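We use cookies to keep you signed in and to remember your ticket filters. Accept | Settings

Ticket: Plate pickups rejected at review, glare and approach rule
Site: Skokville
Opened by: Lurdes Rocha
Assigned to: Hélder Cardoso
Status: Closed
Last updated: 22/01/2021 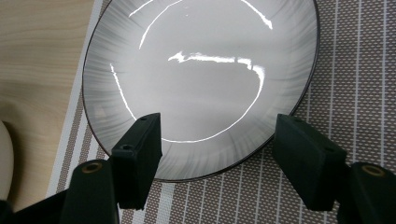 Lurdes Rocha:
Review is sending back a lot of our glazed tableware episodes. The last batch was 300 and 45 of them came back marked "contact unclear." The written rule says both fingers must be visible before contact and the object's rim must be visible between them. We do that. The rejections don't say which part of the rule we broke. Can someone tell us what to change before we record more?

Hélder Cardoso:
Which version of the collection rules are you working from? The December version changed the section on shiny objects. Also, are the rejections spread over all operators or just one?

Lurdes Rocha:
We had the older one printed and taped up by the table. I have the December one now. The rejections are on all operators. Bowls and cups are mostly fine. It's the plates.

Hélder Cardoso:
OK. Differences that matter for you:

- Section 4, lighting. Overhead light is allowed, but the reflection should not sit on the part of the rim where the fingers will close. Glare in the middle of the plate is not a reason to reject.
- Section 4, pause. Hold still with the fingers open on either side of the rim before closing. The old version had no pause.
- Section 6, approach. Come in slowly and don't push the plate across the mat to get a grip. If it slides, end the episode and start a new one. Don't fix it halfway.

My guess is the pause. Without it the reviewer can't tell when contact starts on a glossy rim.

Adelino Tavares:
I review for Gouveia and Skokville. Confirming it's the pause on most of them. A few are lighting. I should have put the section number in the rejection note and I'll do that from now on.

Lurdes Rocha:
How long is the pause? The document says "brief."

Adelino Tavares:
One second is enough. I asked Ermelinda Correia to put a number in the text, she owns that document.

Lurdes Rocha:
We did a test batch with the one second pause and the lamp moved back from the table. Same plates, same placemats. 7 came back, all for sliding, and the notes had the section number this time. That helps.

Hélder Cardoso:
Sliding is a technique issue, so I'd handle it in operator training. Please take down the old printout so it doesn't get used again.

Lurdes Rocha:
Done. Aurora has the new one up at both tables.

Ermelinda Correia:
Section 4 now reads "at least one second." No other changes. Closing this. Open a new ticket if the sliding rejections don't drop.

5 comments hidden | 0 shares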